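Joletti Help
Search the guide Go Clear
Last updated 09/12/2023

4. Putting your first event on the listings

I run the listings side of Joletti, which means I'm the one who sees your event before the public does. I wrote this section after a summer of answering the same emails, so if it sounds like me talking to you over a counter, that's about right. You'll need your venue account open (see section 3) and your event details to hand.

1. Log in and choose Add event from the left-hand menu. If you only see Browse, you're on a visitor account – go back to section 3 and ask for venue access.

2. Type the title exactly as you want it printed. I don't change capitals, and I've learned not to guess at spellings in other languages!

3. Pick one art form. If your evening is half poetry and half cello, choose whichever one the audience is paying for and mention the other in the description.

4. Add your dates. For a run, put in the first night and the last night, then untick the dark days in the little calendar. A touring show needs a separate entry for each venue.

Note: exhibitions work differently. Tick Open run and fill in the gallery hours, or the page will show a start time of midnight and you'll get phone calls.

5. Write the description. The box takes up to 3,000 characters, but only the first 171 appear on the listings page, so get the who and the what in early. Please leave the press quotes for further down.

6. Set the prices. Free events need a 0 in the box. An empty box reads as "price to be confirmed", and people do scroll past those.

7. Press Preview, read it through once, then press Send. It goes into my queue and you'll get an email when it's live.

Caution: don't press Send twice. The page can sit there for a bit looking as if nothing has happened, and a second press makes a second event with its own ticket link. We had this in August with the Marikar dance weekend, and merging the bookings was a long, dull job.

4.1 Changing an event after it's live

Small edits (typos, a new running time) go straight through. A change of date or venue comes back to me first, and anyone who has saved the event gets a message once I've approved it. Allow 5 working days for this in the busy season.

To cancel, use the Cancel button and leave Delete alone. Delete removes the page altogether, so your audience lands on an error and has no idea whether the show is on.

4.2 Sharing the work

You can add colleagues under Team. Editors can write and change events, and Owners can also see the sales figures. Most small venues I deal with have one Owner and a couple of Editors, and that seems plenty.

Comments on this section are open, and I do read them.

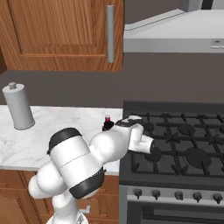 Tavion Lindgren: Step 4 saved me, thank you. One thing I'd add – if you untick a dark day and then change the last night, the calendar ticks it again, so check it in Preview before you send. It caught us out with our Stelham run.

Contact the listings desk | © Joletti | Back to top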